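4.3 Setting the temperature limits

The Grelow cabinet controller holds one upper and one lower limit for each zone. Limits are set at the front panel and stay in memory when the mains supply is switched off.

Before you start, close the cabinet door and leave the unit running until the reading on the panel is steady. The service code for this section is 2547.

1. Press and hold MENU for 3 seconds. The zone number flashes.
2. Use the arrow keys to choose the zone, then press SET.
3. Enter the service code and press SET again. If the code is wrong, the panel goes back to the zone number.
4. Set the upper limit first. The controller will not accept a lower limit that is higher than the upper one.
5. Set the lower limit and press SET.
6. Set the alarm delay in seconds. The factory value is 300.
7. Press MENU once to save and leave.

Note: If no key is pressed for a full minute, the controller leaves the menu and keeps the old values.

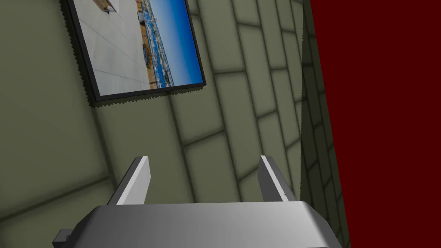
Figure 4-2. Gripper with two upright fingers, nothing held (computer rendering).

Caution: Do not set the alarm delay to zero on cabinets with a defrost cycle. The alarm will sound at every defrost.

4.4 Checking the alarm

1. Open the door and leave it open until the reading passes the upper limit.
2. Wait for the alarm delay to run out. The buzzer sounds and the red lamp comes on.
3. Press MUTE. The buzzer stops and the lamp stays on.
4. Close the door. The lamp goes out when the reading is back within limits.

If the buzzer does not sound, check that the link at terminal 3 is fitted, then repeat the check. If it fails again, replace the buzzer board (Prosser spares list, item 372).

Write the new limits on the card inside the door. Cabinets joined to a Callaseo logger must also have the limits changed at the logger, as the two do not share settings. See section 5.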